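Störungsprotokoll Besucherportal und Audioguide
Vorgang 1091
Betroffene Stelle: Städtische Kunsthalle Kadia, Abteilung Ausstellungsbetrieb
Dienstleister: Sandhu Mediensysteme
Eröffnet am: 2. Januar 2018
Priorität: hoch
Status: geschlossen, Nachkontrolle vorgesehen

Meldung

Seit der Öffnung des Hauses am Vormittag zeigt der Audioguide im Rundgang »Licht über dem Fluss« in mehreren Sälen falsche Werkangaben an. Besucherinnen und Besucher, die in Saal 5 die Nummer eines Pastells eingeben, hören den Kommentar zu einer Druckgrafik aus dem Obergeschoss. Die Texte auf dem Bildschirm des Leihgeräts stimmen mit der Tonspur überein, gehören jedoch ebenfalls zum falschen Werk. Die Kasse hat mehrere Beschwerden aufgenommen und bittet um Mitteilung, ob die Ausgabe der Geräte eingestellt werden soll.

Erste Rückmeldung des Dienstleisters

Der Eingang der Meldung wird bestätigt. Die Ausgabe der Geräte kann fortgesetzt werden, sofern an der Kasse ein Hinweis auf den eingeschränkten Betrieb aushängt. Wir bitten um folgende Angaben: Versionsstand der Anwendung Jandar auf einem betroffenen Leihgerät, Sprache der Ausgabe sowie Zeitpunkt des letzten Abgleichs mit dem Sammlungsverzeichnis. Ferner bitten wir zu prüfen, ob der Fehler auch bei Nutzung der Webfassung auf einem privaten Mobiltelefon auftritt.

Antwort der Kunsthalle

Die Geräte weisen durchgehend den Versionsstand 13 auf. Der Fehler tritt in deutscher und englischer Sprache auf, nicht jedoch in der französischen Fassung. Der letzte Abgleich ist laut Anzeige in der vergangenen Nacht ohne Fehlermeldung abgeschlossen worden. In der Webfassung sind die Angaben ebenfalls vertauscht. Die gedruckten Saalzettel und die Beschriftungen an den Wänden sind nicht betroffen.

Zusätzlich wurde festgestellt, dass im Veranstaltungskalender des Portals der Eintrag »Offene Werkstatt für Familien« ohne Vorschaubild erscheint. Die Bilddatei ist im Medienarchiv vorhanden und lässt sich dort öffnen.
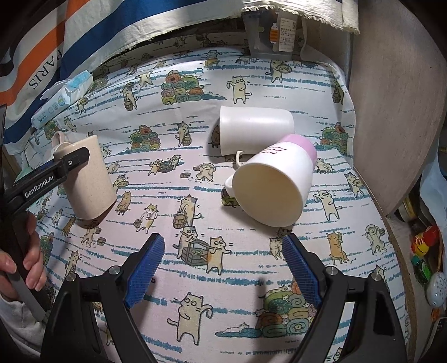 Anlage 1: Tischdecke mit Katzenmotiven

Analyse

Die Prüfung der Schnittstelle Citance, über welche die Inventardaten an Jandar übergeben werden, hat ergeben, dass beim nächtlichen Abgleich eine veraltete Zuordnungstabelle verwendet wurde. Diese Tabelle stammt aus der Vorbereitung der Grafikausstellung im Juni und enthält Saalnummern, die inzwischen neu vergeben sind. Die französische Fassung wird gesondert gepflegt und war vom Abgleich ausgenommen.

Das fehlende Vorschaubild steht mit der Tabelle in keinem Zusammenhang. Im Kalendereintrag war ein Verweis auf den früheren Ablageordner hinterlegt. Nach der Umstellung des Medienarchivs führt dieser Verweis ins Leere, ohne dass im Redaktionssystem eine Warnung ausgegeben wird.

Maßnahmen

Die veraltete Tabelle wurde aus dem Übergabeverzeichnis entfernt und durch die von der Kunsthalle freigegebene Fassung ersetzt. Anschließend wurde der Abgleich manuell gestartet. Die Leihgeräte übernehmen die berichtigten Daten, sobald sie in der Ladestation stehen. Geräte, die sich zu diesem Zeitpunkt im Umlauf befinden, sind nach der Rückgabe einzusetzen und erst nach Erlöschen der gelben Anzeige erneut auszugeben.

Der Verweis im Kalendereintrag wurde berichtigt und der Zwischenspeicher des Portals geleert.

Prüfung durch die Kunsthalle

Die Werknummern in Saal 5 und in den angrenzenden Kabinetten wurden auf zwei Leihgeräten eingegeben. Ton und Text entsprechen nunmehr den ausgestellten Arbeiten. Das Vorschaubild wird im Kalender angezeigt, in der mobilen Ansicht jedoch erst nach erneutem Laden der Seite. Der Aushang an der Kasse wurde entfernt.

Abschlussvermerk

Der Vorgang wird im Einvernehmen mit der Kunsthalle geschlossen. Die verzögerte Anzeige in der mobilen Ansicht wird im Rahmen der regulären Wartung behandelt. Die Nachkontrolle des Abgleichs erfolgt vor dem nächsten Wechsel der Hängung; die Zuordnungstabelle ist hierfür von der Abteilung Ausstellungsbetrieb schriftlich freizugeben.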